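Plaltitar-Vieira cease-fire line: is the March deal holding?

gpirihi_k
The monitors' March report has 264 violations logged along the Prekcombe line. Last month it was 270. I don't see how anyone calls that progress.

lpearce
Most of those are drone overflights. Shelling is down to two incidents, both near Pridevport, and neither side claimed them. Compare that with January.

noemi_dl
Overflights are how the shelling gets aimed. I wouldn't put them in a separate box. Also the Vieira side still hasn't pulled its artillery back to the agreed distance -- that was in article 2. 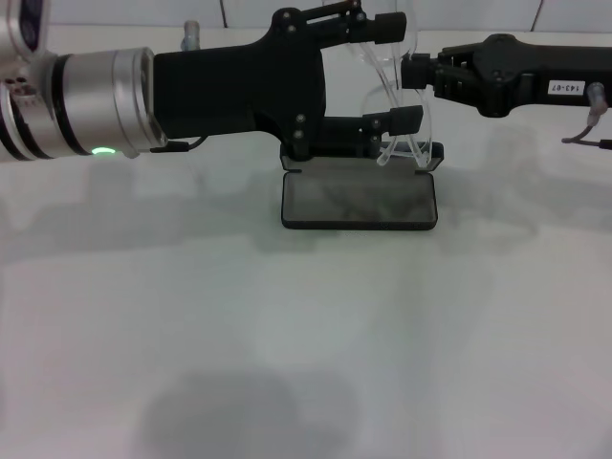
Re: article 2 and the pullback

g.oda
Article 2 says "heavy weapons." Vieira reads that as leaving out mortars. Bad drafting, and both delegations signed it.

noemi_dl
They signed it with a side letter that covers mortars. Serrano's piece on the talks quotes it.

g.oda
The side letter was never published in full. I'd want to see the text.

lpearce
Same. Idalina Serrano is usually careful, but she only had one paragraph of it.

gpirihi_k
Fine, but the crossing at Prekcombe is still shut after 6 p.m. and that was supposed to end first.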